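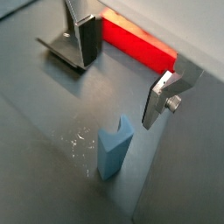 I spent most of June getting the arm to do one thing well, and that thing is putting pegs in holes. I wrote a little about the build last time and a few people wanted more of the boring parts, so this post is mostly boring parts.

The shop is Stondden, a shared workshop where I rent one bench and a shelf. The arm itself is put together from a kit called Paju. I bought it used, with two of the joint covers missing and no manual. The controller came from an older project, and I had to make a new cable for it because the connector on the Paju side is wired in an order I have never seen before. That took an evening. I labeled both ends this time.

The software side is a set of scripts I call Tidora. It started as one file for moving the arm to saved positions and has grown since then. It still can't plan around anything. If there is something in the way and I haven't told it, the arm goes straight there. I have replaced one fingertip already for that reason.

For practice pieces I settled on a red shape-sorting board and some blocks. I like it as a test job because there is no arguing with the result. The peg is in or it isn't. The holes have different shapes, so round pegs tell me about position and the others tell me about rotation as well. Position was fine pretty early. Rotation was bad for weeks.

Part of the trouble was the wrist. The last joint had play in it, and I kept trying to fix it in code. I added a correction, then a correction for the correction when the arm came in from the left. Finally I took the joint apart and found the set screw had backed out. I put it back with thread locker and deleted 55 lines from Tidora. The play is mostly gone now. There is still a little if I push on it by hand — not enough to matter at the speeds I run. 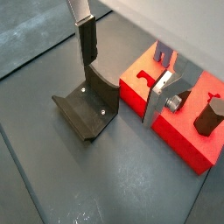
Shayne McPhee thinks I should quit chasing a tighter joint altogether and let the fingers give a bit, so that a peg that comes in slightly crooked can find its own way down. I went back and forth on that. A soft grip would forgive a lot of my errors, but it would also hide them, and I'd like to know where they come from first. I did order a sheet of thin rubber. It's on the shelf.

The next thing was grip force. The gripper motor has no real force sensing, so I read the current and guess. My first number was too low and blocks slid in the fingers when the arm moved fast. Then I went too high and the motor got hot after 20 minutes. I ended up closing hard for a moment and then backing off to a holding value. That works with the printed blocks. I haven't tried it with anything heavy and don't plan to soon.

I also changed the way the arm comes down. It used to drop to the insert height in a single move. Now it stops above the hole, waits, goes down 5 millimeters, checks the current, and then does the rest. If the current jumps it backs up and tries again with a small twist. It's slow. Watching it is a bit like watching someone try to get a key into a lock in the dark, but it gets more pegs in than the old way did.

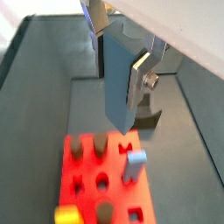

Fingers over the far end of the board, with the light blue block standing on the right.

Lighting took longer than I wanted. My bench gets sun late in the afternoon and the camera on the wrist did not like it. The red parts of the image shifted toward orange and my color threshold stopped finding the board. I locked the exposure and widened the threshold, and I hung a piece of cardboard on the window side. Erley sells a proper diffused lamp that clamps to a bench, and I have looked at the page for it many times. For now the cardboard stays.

Once the light was steady I could finally run batches. I wrote a loop that picks a block, lifts it, holds still so the wrist can settle, and then moves on to the target. The hold matters more than I thought it would. Without it the block is still swinging a hair when the arm starts its next move, and the angle I measured is already wrong.

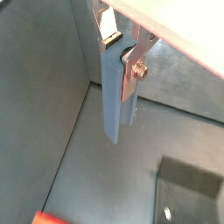 I tried different lengths for the pause and kept the shortest one that gave me the same angle twice in a row. My last full batch was 20 tries with the blue block, and 14 went in. Of the misses, most were off in rotation and one was my fault for bumping the bench.

I want to redo the calibration next, with the board bolted down this time. Right now it can creep when a peg jams, and every try after that is wrong by the same amount. After that I'll cut the rubber and see if Shayne is right. If anyone has a source for joint covers that fit the older Paju arms, leave a comment. I have been using tape.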